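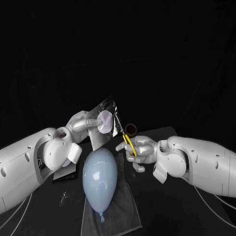 Balloon, pale blue, on a grey towel

Moura Hall, party and family events
Safety checklist before hire, with comments
Month of check: July
Filled in by: Iolanda Vieira
Marks: OK / To do / Not checked

Please read the comments also where the mark is OK. In some places I wrote OK but the thing needs attention again before the winter.

ENTRANCE AND WAYS OUT

Main door opens fully and stays open with the hook: OK
The hook is stiff. I put a little oil and it moves better.

Side door opens from inside without key: OK
It opened at the first push. The mat outside was folded under the door edge, I have moved it to the wall.

Exit signs lit: To do
The sign above the side door is weak in comparison with the other. With the curtains closed you can read it, but not well from the stage. New lamp to be ordered from Fudau, same type as last time.

Corridor free of chairs: To do
The stacked chairs are again in the corridor. They belong in the store. The hirers leave them there when the store is locked, so I propose that the key hangs in the kitchen on event days.

Maximum number of persons shown at the door: OK
The notice says 89 persons. In the old hire form it is still written 200, which was for the time before the stage was built. Old forms must be thrown away, please do not copy from them.

FLOOR AND FURNITURE

Floor dry and clean, no raised boards: OK
Near the radiator one board makes noise but it is level.

Folding tables lock in the open position: To do
Table 4 does not lock on one side. I put red tape on it and turned it to the wall. Not to be used for hot drinks or for the cake, also not "only for the coats".

Chairs without cracks or sharp edges: OK
The one with the broken foot is removed.

Stage steps fixed, edge visible: To do
The yellow strip is worn on the lowest step. Small children run there.

BALLOONS AND DECORATION

Balloons kept away from lamps and heaters: OK
Before the events I remind the hirers of this. A balloon can burst near a warm lamp and the noise frightens babies and older people.

Pieces of burst balloons picked up at once: Not checked
I can check this only during a party. Pieces are a choking danger for small children, and they are easily missed on the carpet side. Please look also under the tables. Children under eight years should not blow up balloons without an adult beside them.

Balloon pump provided: OK
Kept in the left cupboard. Please return it with the nozzle.

Latex notice on display: To do
The paper has fallen down behind the cupboard. Some guests have allergy to latex and the family must know before they come. I will print it bigger.

Strings and ribbons tied short, none across the walking way: OK

No decoration hung from the sprinkler pipe: To do
There was still a piece of paper garland on the pipe from a former hire. I could not reach it safely from the chair, so I left it. The ladder is needed, and a second person to hold the ladder.

Candles only on the cake, blown out before the cake is carried: Not checked

KITCHEN

Fire blanket in its place: OK
Seal not broken.

Kettle and cables without damage: OK

Fridge temperature read and written down: To do
It shows 4 degrees, so the fridge is good, but the sheet on the door is not filled in since the spring hires. Write it also when no food is inside.

Cleaning products locked: OK
The Buris descaler was standing beside the sink. I locked it with the others and I ask everybody to do the same.

HEATING AND ELECTRICITY

Hindeo wall heater switched off and cover fixed: OK
One screw of the cover is loose, I tightened it by hand. To look at again in October.

Extension leads unrolled fully when in use: Not checked

Socket 141 beside the stage: To do
The plate moves when a plug is pulled out. Tape over it, out of use until the electrician has seen it. The music person should use the socket at the back wall.

FIRST AID

Box complete: To do
Plasters for children are finished. Cold packs are enough.

Emergency telephone numbers beside the box: OK
The address of the hall is written under them, including the entrance for the ambulance.

When a "To do" is done, write your initials beside it and the month. Please do not erase my comment.

I. Vieira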